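# Arranging fake flowers in two vases without making a fuss of it

Monday, July 12, 2021

Most flower guides want you to buy something. The Gemell one lists 58 tools. I own scissors, and I've yet to miss the other 57.

Start by laying the whole bunch flat, stems towards you, blooms away. Shops like Brindov will tell you to build straight into the vase. I don't believe it — you end up hauling everything out again to find the one colour you forgot.
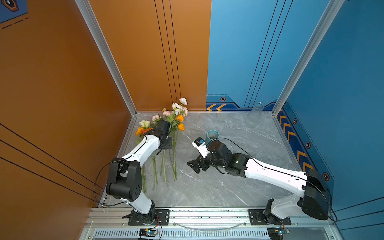 *Artificial flowers laid out flat, with the tall glass vase at the back.*

1. Sort by colour. Orange is the bully here, so decide early where it goes.
2. Pull the blooms apart gently. Artificial petals get squashed in storage, and the "self-fluffing" claim on packets is rubbish in my experience.
3. Hold a stem beside the vase before you cut it. Bend it first if it has wire in it.
4. Put the tallest stem in first and leave it alone for a minute.

I like a white stem on its own in a coloured vase. Two flowers at slightly different heights will do the job, whatever the Stilach people say about odd numbers.
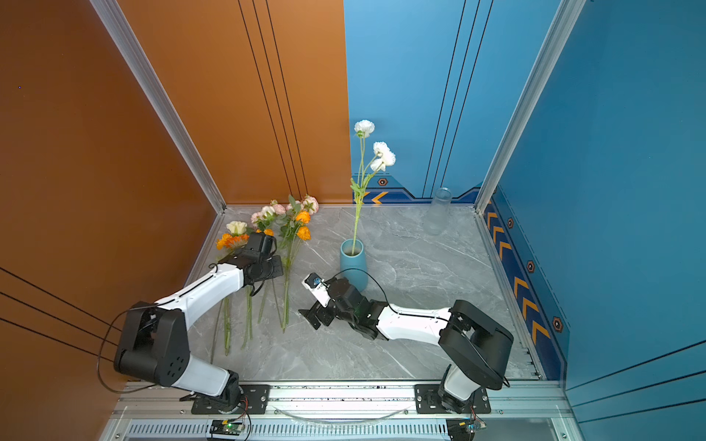 **Do artificial stems need anything in the bottom of the vase?**
Only if it tips. A handful of clean gravel is enough, and it hides the cut ends in clear glass.

Leave the clear vase until last. Every crossed stem shows through it, so use fewer than you think and turn it once before you settle on a front. Dust with a dry paintbrush.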